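Delmont Rental Listings: Data Card
Version of 10 December 2025 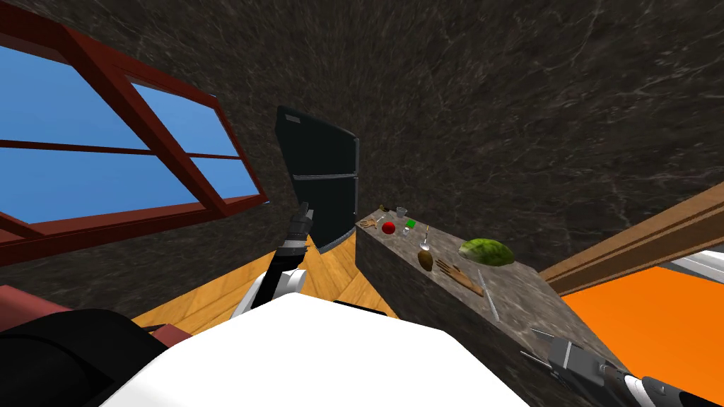
The set holds 190 apartment listings from the Dindley district, collected by Prilitz in July. Each record gives the asking rent, floor area, lease term and deposit. Street numbers have been removed.

29 listings have no floor area; the field is left blank. Rents are rounded to the nearest 5 dollars.

Use for resale price estimates is not supported. Corrections should be sent to the Amrani data office.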